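Student Project Report: Release Fault in a Produce Picking Task
Authors: Ha-rang Baek and Carleen Tuhiwai

1. The problem

Our project was to make a robot take vegetables from a shop shelf and place them into a shopping basket. In November we had a fault that stopped our work. The gripper opened on the command, but sometimes the item did not fall. The software still wrote "released" in the log and the arm moved on to the next pick with the first item between the fingers. In one run the arm hit the front rail of the shelf with a carrot still in the gripper. Carleen pressed the stop button and no one was hurt.

2. What we looked for

At first we thought the reason was friction, so we cleaned the fingers and repeated 20 picks with the same carrot. The fault came 4 times. Then we read the motor log and found that the opening movement ended too early in these cases. The gripper controller (we use the Lener board) reports "open" when the motor current goes under a limit, and it does not check the position. The limit was 708 in the configuration file, which we had copied from an older project, Gatti, where the gripper was smaller.

The wrist camera could not help us, as our program used it only before the grasp. This was our own design decision and I think it was a mistake.
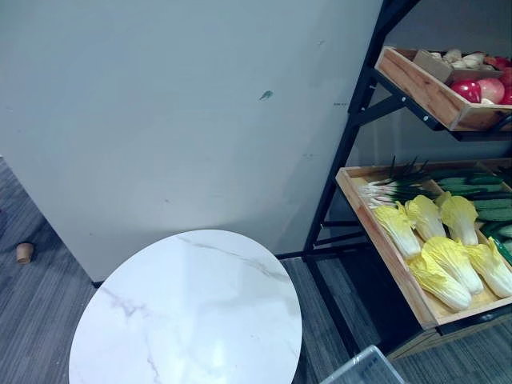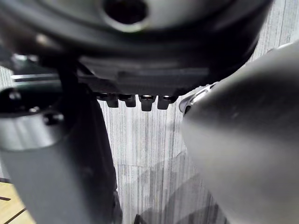
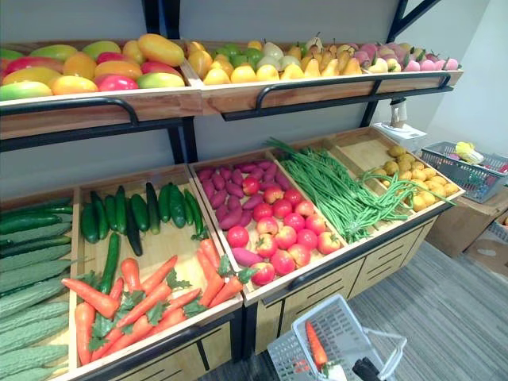
3. Changes

We made two changes. The controller must now read the finger position before it can report "open". After each release, the program also takes a picture with the wrist camera and waits if the gripper is not clear. The second change makes each pick 2 seconds slower, and Ha-rang would like to reduce this.

We repeated the 20 picks and the fault did not come back. This is a small test, and we did not try the heavy items such as cabbage. The slow speed limit stays on until these items are tested too. We also wrote the new stop procedure on one page and put it next to the control computer.

Undetti Student Robotics Lab | Contact the lab office | Back to top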